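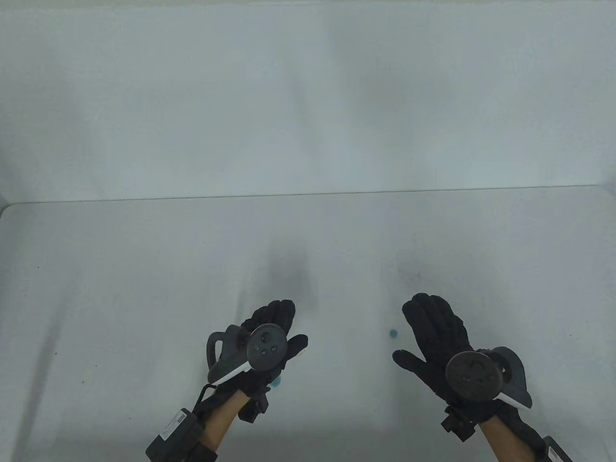 Workcombe Open Day: The Hand Tracking Room

Selo opened its Workcombe building to visitors for an afternoon in July. Most of the ground floor was given over to the warehouse carts and the packing line, and those have their own gallery. This page covers the small room at the end of the hall, where the hand tracking group works.

The group records people doing simple jobs with their hands. The recordings go to Masson, our partner on the project, where they are used to teach robot arms the same jobs. Yannick Joly ran the demonstrations and Odette Bodin took questions by the door. Groups went in every 40 minutes, which left time for a short talk, a session at the table and a look at the recordings on the screen outside.

Arrivals

Coats and bags went in the rack by the front desk. Visitors signed in with Renata Kwiatkowski, who had printed maps of the building with the restrooms marked on the back. The maps ran out by the middle of the afternoon and a copy was taped to the wall by the stairs.

The talk

Aurélien Chauvin gave the same ten-minute talk to each group. He started with how the work was done when he joined: one person typing in arm positions by hand, one after another, and running the arm slowly to see where it went wrong. A short job could take a week. Recording a person doing the job is faster, but it brings its own trouble – people rarely do the same thing the same way twice, and a good share of every day goes into sorting recordings.

The log stood at 2,871 recordings on the morning of the open day. Of those, 987 were of small parts, which the group calls the Trumska set after the parts tray they first practiced with.

Small parts

The small parts work is done in black gloves. A round blue-green piece no bigger than a marble is harder to record than a box or a bottle, as the fingers hide it for most of the job. Several visitors asked why the group doesn't use something larger. Larger things were recorded first, Yannick said, and the arms now handle those fairly well.

Close view of the gloves, with one small teal piece below them on the white surface.

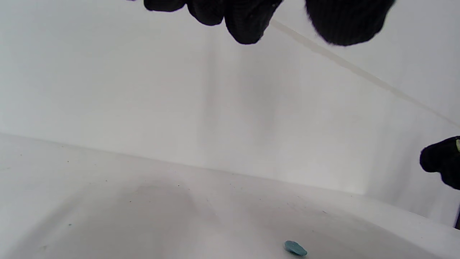
At the table

The person recording wears a VR controller with each hand and a small black module at each wrist. The controllers report where the hands are and which way they are turned. Getting everything strapped on takes a few minutes the first time, and a loose strap will spoil a whole session, so someone else always checks the fit.

Florian Baudry did most of the recording during the afternoon. He has been doing it since spring and says his shoulders notice it more than his fingers do. He takes a break every half hour and rolls his sleeves up before he starts.

Left hand closed over a teal piece, right hand open, and a teal ball on the table between them.
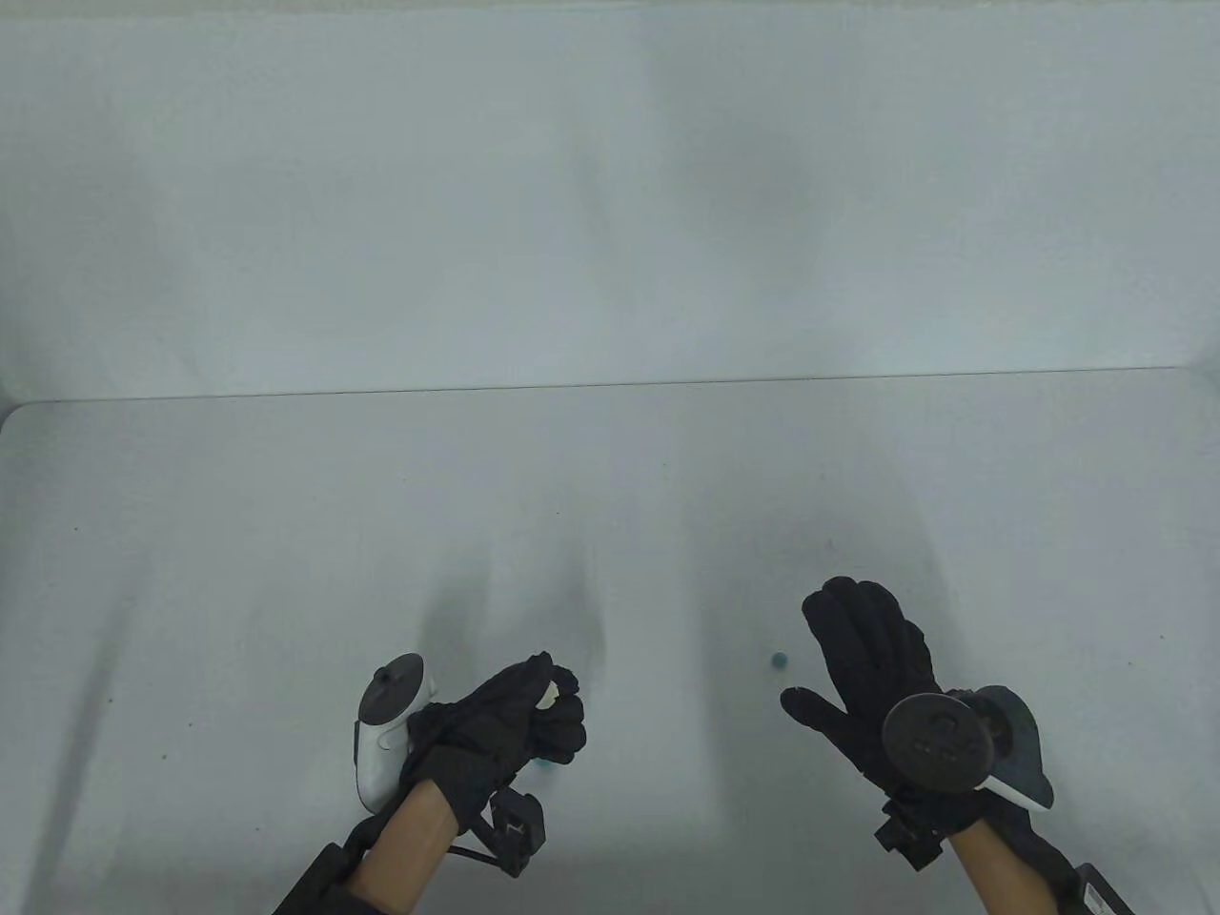 The table and the wall are both plain white. Earlier recordings were made on an office desk with a wood pattern, and small things were hard to pick out in the video. The group painted the wall themselves over a weekend and had the overhead lights changed a month later.

Questions from visitors

The question that came up most was whether a robot could be controlled live in the same way. It can, and the group has tried it, but the room is set up for recording and there was no live control on the day. Visitors who wanted to see an arm move were sent up to the second floor, where two were running until closing.

A few people asked about trying the gloves on. There were spare pairs in medium and large at the door. We will bring smalls next time – several of the younger visitors had to do without.

Others asked what happens to bad recordings. They are kept, with a note on what went wrong, and left out of the set sent to Masson.

Getting copies

Visitors who signed up for the mailing list will get a link to the full set of pictures from all three galleries. To have a picture taken down, or to ask for a larger copy, write to Renata at the front desk and say which gallery it is in.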